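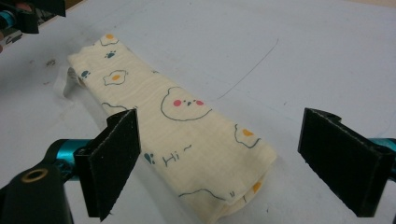 Chapter 6: Looking After a Hand-Held Gripper

Jocelyn Arsenault and Trevor Boychuk
March

Cloth is a wonderful teacher! A steel block forgives a tired gripper, but a folded towel shows up every weak spot in the tool. At the Hurkoswood training shop, where we wrote most of this chapter, new students start on towels in their first hour, and by lunch they are asking the right question: what exactly is touching the fabric?

The answer is the pads. On the gripper that opens this chapter, each finger carries a fuzzy black pad on its inner face, and the top edge of the left one is frayed. Learn to look for that edge. A little fraying is a note for the logbook. A pad that lifts when you push it sideways with a fingernail needs replacing before the next session.

We keep one logbook per tool, and it's surprisingly good reading. Tool 429 has been through more than 3,000 grasps on its present set of pads, and you can follow them wearing down page by page - first a change in feel, then a slipped corner, then a towel that slides out of a closed grip.

In this chapter you will learn to:

- inspect both pads and compare their wear
- strip off an old pad and clean the mount
- fit a new pad square to the finger
- check that the fingers meet evenly along their full height
- run a test of 100 grasps on a folded cloth and record the misses

Set aside 40 minutes for your first pad change. Lachlan Mowat, who taught us both, could do it during a coffee break and still have time to drink the coffee. You'll get quicker, and it really is a pleasure when a fresh pair closes cleanly on a thin fold for the first time.

Before you start, switch the tool off and open the fingers all the way.

Related chapters
Chapter 5: Finger Mounts and Fasteners
Chapter 7: Keeping a Tool Logbook
Chapter 8: Bench Tests with Soft Goods

Copyright Clorville Press - Back to top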